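Every April the library in Tapley puts out a survey asking what it should lend besides books. Every year I write "kitchen things," and every year we get more board games.

Most of us own pans we use up to 9 times a year. A waffle iron or a big stockpot could serve a whole street. I would gladly borrow both and give back the shelf space.
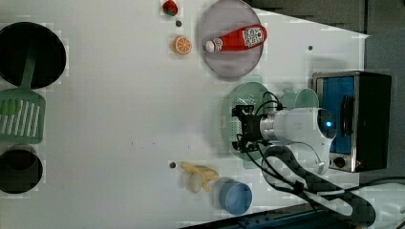 My sister says she would never cook in a pot a stranger had scrubbed. I understand that, but she eats in restaurants.

A shelf of shared pots costs little. Tapley should try it for 2 years and see who signs up.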